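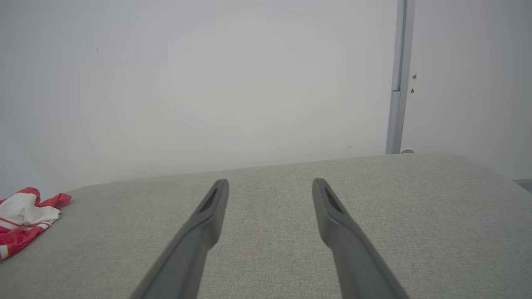 Laundry and linen room – monthly check with comments
Talavera guest house, 27/01/2023
Checked by Princess Catacutan

1. Dryer lint filters clear – Yes. Thank you to whoever has been doing these after each load, it makes such a difference and the room smells better for it too.

2. Vent hose to outside wall – Needs work. The clip has slipped again and I have pushed it back by hand, but please, Dexter, could we have a proper screw clip before the March bookings start?

3. Fire door closes by itself – Yes, though it does sulk a little on the last inch.

4. Extinguisher in date, tag 307 – Yes.

5. Detergents labelled and off the floor – Partly. The Drinevex was on the bottom shelf with its cap loose. I have moved it up and had a friendly word.

6. Shelves not overloaded – Yes, much better than last time. Heavy blankets low down, pillowcases up top, just as we agreed.

7. Iron flex and plug – Flex fraying near the handle. Taken out of use and put in the office with a note on it.

Next check: Tyson Sutherland, who has the key.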